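Grendby Peg Set

Grendby is a small set of recorded attempts at one shop-floor chore: putting a part in the hole that fits it. Fesavent released it on 23/08/2021. It holds 2,000 attempts, split into 3 folders by peg shape. 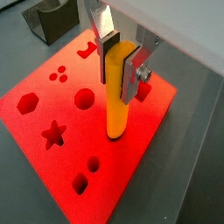 Wrist view, round peg held over the board.

People do this kind of work without much thought. Machines can do it too, but mostly with fixed parts and known positions -- move the board a little and many attempts fail. We keep the failed ones, with a label.

Known gaps: one gripper type, hard parts only, no cloth or cable. A second release is planned for November.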